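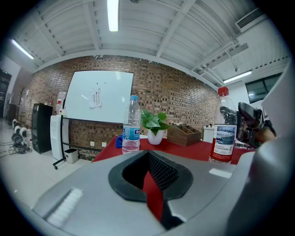
Section 4: Your first practice grabs

Okay, you've unpacked your Gamer hand grippers and both of them are charged. Now comes the fun part! I'm Myrtle Ferreira, I wrote most of this guide, and I still do this warm-up every time I start a session.

1. Hold the handle loosely and squeeze the trigger all the way, then let go. Do it a few times until it feels smooth. If it sticks, go back to Section 2 and check the finger screws (size 6 key, in the lid of the case).

2. Put something easy on the table and come at it slowly, with one pad on each side.

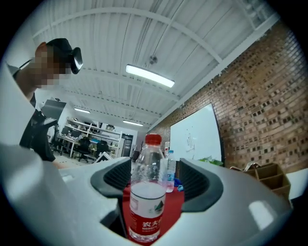 Your grip should land on the part of the object that gives the least. With a soft drink bottle that takes some practice, and a partly filled water bottle like the one with the red screw cap is a great thing to learn on. Keep it upright between the two pads and go easy on the trigger. I squashed plenty of them in my first month!

Caution: Screw the cap on tight before you lift. The grippers are not waterproof.

3. Set the object down, open the jaws fully and back away before you turn your wrist.

4. Ready for two hands? Sit down, plug in both cables and let them hang where your elbows won't catch them. Start the recorder and wait for the timer to run.

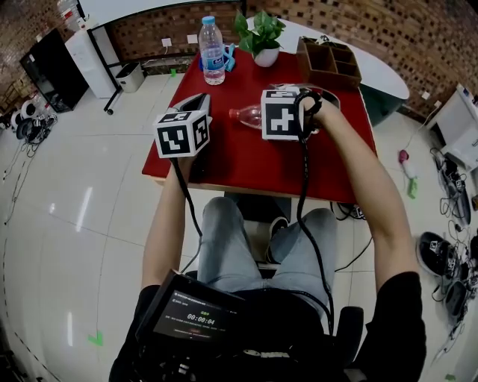
5. Stop the recorder and check your clip. Error 23 means a marker cube was hidden for too long, so try again with your hands farther apart.

Note: Spare pads are part number 416. Canan Kozan at our parts desk can set you up with a pair.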